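4.2 Preparation of the hand-held gripper

The recordings with cloth were made with the same hand-held gripper as the other tasks, the second of our two Verkance units. Before each session the fingers, the camera and the trigger were checked in this order, and the result was written in the log sheet. The check is done on the table where the work will take place, so that the light and the background in the camera are already those of the session. Figure 6 gives the camera view with a blue cloth on the front tables.

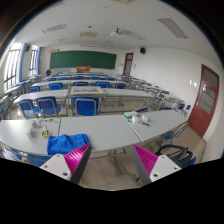
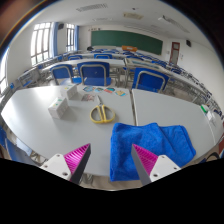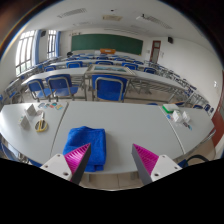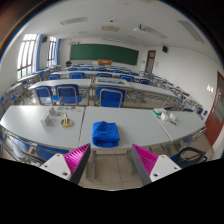

Figure 6. Views from the camera of the hand-held gripper in the classroom. Both fingers, with their magenta ribbed pads and white mounts, enter at the lower part of the view.

4.2.1 Fingers and pads

Each finger consists of a white mount, a dark grey plate and a magenta pad with ridges. The mount is fixed with screws, and these screws were the first source of trouble in our work. After a long session one of them was often a quarter turn loose. The finger then moves a little to the side when it closes, and the ridges of the two pads no longer meet over their full length. For a hard object this has small importance. With a towel the difference is large, as the fingers must take one layer and leave the layer under it on the table.

We therefore tighten the screws by hand with the short key, always first the one near the camera, and close the gripper on a strip of paper. If the paper can be pulled out at one side, the finger is removed and mounted again. We did not use thread glue, although the Verkance manual permits it, for the reason that pads must be changed often.

The pads come from Herrero in packs of 6. They collect fibres from the cloth, mostly at the foot of the ridges, and a pad full of fibres slides on the fabric. Cleaning is done with a dry brush along the ridges and not across them. In the first weeks we used alcohol for this and the pads became smooth at the tips, so that four of them had to be thrown away. Since April only the brush is used. A pad is changed when the ridges near the tip are visibly rounded, and both pads are then changed together, even if the other one is still good.

4.2.2 Camera and mask

The lens is a wide one, and the view is strongly curved towards the borders. This has the advantage that the fingers, the table and a large part of the room are seen in one picture, and the position of the gripper can be estimated from the windows, the chalkboard and the rows of tables. It has also a cost. A small rotation of the camera in its holder is hardly visible in the middle of the picture but moves the fingers to one side.

The black area at the bottom is the mask of the view. Its border is used as reference: in a correct setup the two mounts stand at similar height over it, and the gap between the pads is near the middle of the picture. The Stoto software can draw a vertical line through the centre for this purpose. We found the line useful only when the gripper rests in its stand, because in the hand it is never quiet for long enough.

The windows of the classroom are on the left side and give bright daylight. Exposure is fixed at the start of the session with the gripper directed to the table and not to the windows. When this was left on automatic, the table turned dark each time the operator moved towards the left, and the seams between the tables could not be followed any more.

4.2.3 Trigger and opening width

The opening width is measured by the trigger encoder. It is set to zero with the pads in contact and then opened to the mechanical stop, where the reading should be 94 mm. A reading under 90 mm means in most cases that the trigger cable has been caught behind the handle. The cable was replaced one time during the project. The new one, from Endport, is slightly stiffer — the operators noticed it at once — and the zero had to be taken again with each of the two units.

4.2.4 Effect of the check

From all tasks together we kept 804 recordings. The recordings that were rejected before the check was introduced had mainly two defects: a finger that was not parallel, and a zero of the trigger which was taken with fibres between the pads. The second is difficult to detect afterwards, as the curve of the opening looks normal and only its lowest value is wrong. For this reason the brush now comes before the zero, and the two lines on the log sheet were exchanged accordingly.

The check takes little time when no part has to be changed. Ignacio Quintana proposed to repeat it also in the middle of the session, after the cloth task and before the small objects. We do this now on Saturday sessions, which are the longest ones, and have not yet enough data to say if it is necessary on the other days.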